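Reading time: 3 min

Shared calendar sends reminders one hour early or twice
Ticket 1296, Collinside office
Opened by: Gobnait Keogh
Status: solved, kept open for comments until end of June

I write this log so that the next person with the same trouble has it in one place. My colleagues at the Mac Carthaigh side had the same fault last year, but their notes were lost when the old wiki was closed.

The problem: we use Daleo for the shared calendar. After the update, some meetings gave a reminder one hour before the correct time, and then a second reminder at the correct time. Meetings made on the web page were fine. Meetings made on a phone were wrong. In total 35 meetings were affected.
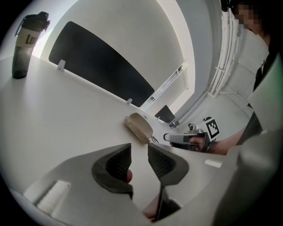
First I checked the time zone in the web settings, and it was correct. Then I signed out and signed in again on my own phone. The meeting I made after this was still wrong. I deleted the Daleo app and installed it again, which took away all my color labels and did not help with the reminders.

09:40. I asked three colleagues to make a test meeting each. Two got the double reminder and one did not. The one without the problem had never connected her phone calendar to Daleo, she only uses the app.

10:15. So I looked at the connection. In the phone settings, under Accounts, there was an old sync profile with the name Itel-cal. It came from the system we had before Daleo. It still copied every meeting, and it used a fixed time zone without the summer change.

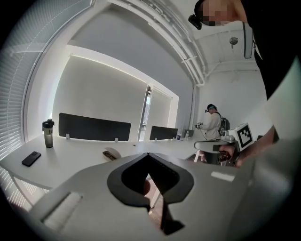 Does removing the old profile delete meetings from the shared calendar?
The shared calendar keeps all of them. Only the copies on the phone are deleted, and the Daleo app loads the right ones again when you open it.

How I removed it:

1. Open Settings, then Accounts.
2. Choose Itel-cal and turn off Calendar. Wait until the circle stops.
3. Choose Remove account.
4. Restart the phone.
5. Open Daleo and pull down the list to refresh.

Please do step 2 before step 3. On my first try I removed the account directly, and 313 old entries stayed on the phone with no owner. I had to clear the calendar storage to be rid of them.

11:30. After the restart my test meeting gave one reminder, at the right time. I repeated it with the two colleagues who had the fault and the result was the same.

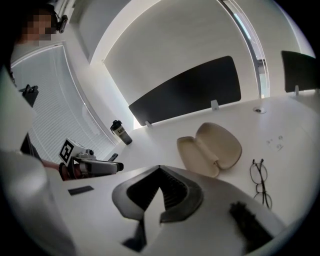

The old wrong meetings do not repair themselves. You must open each one on the web page, change the start time by one minute, save, and change it back. I did the weekly ones first and left the single ones to their owners. This needs both hands free and a little patience, so please do not try it in the middle of other work. Ten quiet minutes on a normal computer are enough for most people.

Still open: error code 165 appeared once when I saved a changed meeting. I pressed Save again and it was accepted. If you see this code more than once, add a comment here with the time and the name of the meeting.

Contact the help desk | Copyright Collinside | Back to top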